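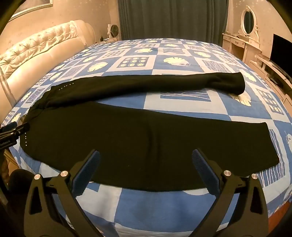 A black knit laid out on the patchwork quilt at Grarnville, ready for folding.

I went along to the Grarnville folding morning thinking I'd stay for a cup of tea and leave. I came home three hours later with a sore back and very strong feelings about sleeves.

If you missed the notice in the post office window, the idea is simple. On 31st August the guest house opened up its bedrooms so that people could bring the clothes they've been stuffing into drawers all summer and learn to put them away properly before the cold weather. Entry was £2, tea included, and the money goes towards new curtains for the reading room on Liren Street. By the time they shut the door, 27 of us had been through (and most of us had brought far too much).

Mbali Msimang ran it. She used to look after the stockroom at Prurier, the knitwear shop that was on the corner before the bakery, and she folds faster than I can talk. Her main rule is that you never fold in the air. You lay the thing out flat on a bed, as wide as it wants to go, and you smooth it with your palms before you bring anything over. Black knits come first, she told us, while the light from the window is good, as you can't see the creases in them after lunch!

We all fell a bit in love with the quilt, I have to say. It's blue and white, deep royal squares next to pale sky ones, with big scalloped flowers and grids of little circles and wavy stripes all over it. I asked where it came from and got three different answers. What I can tell you is that a plain black garment shows up beautifully on it, and you can line up a straight edge against the squares, so my folding has never been so tidy.

Aivar Ozoliņš had the room across the landing and was doing trousers and bedding. He's a roller, and Mbali is a folder, and there was some lively discussion on the stairs. I tried both. Rolling is quicker and suits my small drawers, but my one good cardigan looked much happier folded. He also showed four of us how to do a fitted sheet, and I got it right once and then never again.

The morning raised £115 with the cake money added in, which is more than the plant sale managed. There was a bit of a queue for the beds towards the end – next time they'd like to borrow a couple of long tables as well, so if you have one in the garage, do say.

A second morning is planned for September, with coats and scarves this time. Names go on the list at Woo, the café by the bridge, and you'll want to bring your own bags for the journey home. I'm down for it already, with two suitcases.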